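Stacking and Sorting Sets Added to the Skanville Lending Collection

The Skanville Learning Materials Library has expanded its collection of stacking and sorting sets, which are available to member families, child care programs and elementary classrooms beginning 10 February 2022. The additions bring the lending collection to 916 items.

The selection was made by Lavanya Fernandes, coordinator of early learning, following requests from teachers at the Cetholm and McIntyre branches. Preference was given to sets with a solid base, upright pegs and pieces in strong, plain colors. Sets of this kind allow a child to practice matching, ordering and placing with one hand or two, and they may be used at a table or on the floor.

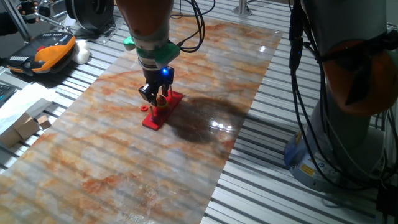 Borrowers are asked to set out a mat before beginning. A mat marks the limits of the work area and keeps small pieces from rolling away. The library also recommends presenting a few pieces at a time — a base and two or three rings are sufficient for a first session — and adding others as the child gains confidence.

Each set may be kept for six weeks and renewed once, provided no other member has reserved it. All pieces should be wiped with a damp cloth, dried and returned in the bag supplied. Missing pieces should be reported at the desk so that replacements can be ordered; no fee is charged for a first loss.

Nicanor Tapia will lead an introductory session for teachers at the McIntyre branch in April. Registration is open at all branch desks, and members may reserve sets by calling extension 676.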